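Neltside Book Group: Frequently Asked Questions

Updated 10/7/24

What are you reading next?
Janjua, the second novel by Sohail Afridi. It runs 118 pages, so "I didn't have time" will be received coolly. We meet for it in November.

Do I have to finish the book?
No. We ask only that you stop reading the last chapter under the table while the rest of us discuss it.

Is Janjua a sequel to Sikenano?
Sort of. The sister from Sikenano turns up in chapter 2 under her married name, still owing everyone money. You can read them in either order. Those who started with Sikenano tend to be ruder about her.

Will there be spoilers?
Yes, from the first minute. A book group without spoilers is a group of people admiring a cover.
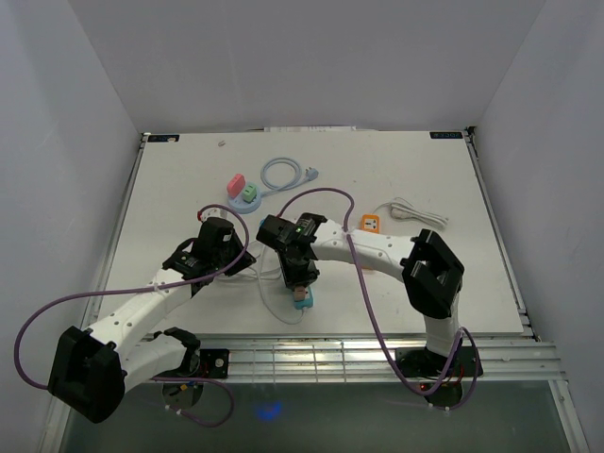
Which edition should I get?
The Ornar paperback, if you can find it. The hardcover has different page numbers, and we lose ten minutes every time someone says "top of page 60" and half the room is looking at a funeral. Afridi keeps his rooms plain, so there isn't much scenery to help you find your place: pale grey walls on three sides and a white table, much like the ones in the photo, would do for most of part one. The e-book gives locations in place of pages. If you announce that we should all turn to location 2823, you will be asked to read the passage aloud.

Can I suggest a book?
Please do. Send the title and one sentence on why. Anything over 600 pages needs a second member willing to share the blame.

Can I bring a friend?
Yes, as long as they know it's a book group.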